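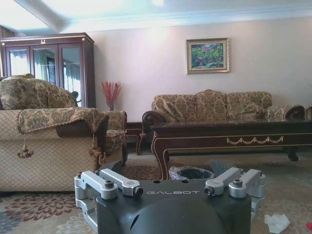

The wrist view on the GALBOT gripper, facing the living room rug.

Gripper trials at Mirkby: frequently asked questions
Mitali Cassim, updated 2023-04-18

What are you comparing?
Two-finger grippers, for picking up small things in furnished rooms. Each one gets the same arm, the same controller and the same list of tasks.

How many are in the trial?
Three. The other two go by their project names, Stirkum and Clitonach.

Why a living room and not a lab bench?
Patterned rugs, glossy wood and low furniture give a wrist camera more trouble than a plain bench does. We want those problems early.

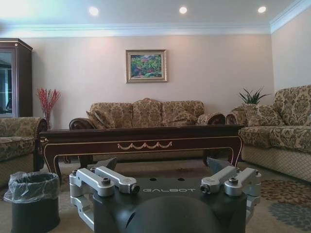
Reading time: 2 min

What does the wrist camera see?
The top of the gripper housing, the linkages on both sides and whatever is ahead. From low down, a coffee table can take up most of the width of the view. We keep the housing in view on purpose, as a fixed reference when we check the camera mount.

How many attempts does each gripper get?
137, split across the task list. A dropped item counts as a failed attempt even if it is picked up again.

Can I use my own camera?
Yes, if the mount fits the Wickramasinghe bracket. Recalibrate after every change of camera, and send us the calibration file with your results.

Which tasks are hardest?
Flat, soft items on carpet, and anything close to a table leg. The approach has to be low, and the open fingers need clearance on both sides.

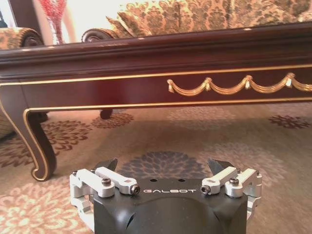
For tasks near furniture we cap the speed of the arm and stop the run on any contact with a leg or apron. A stopped run is logged separately from a failed grasp.

When will results be out?
In October. The task list is available now on request.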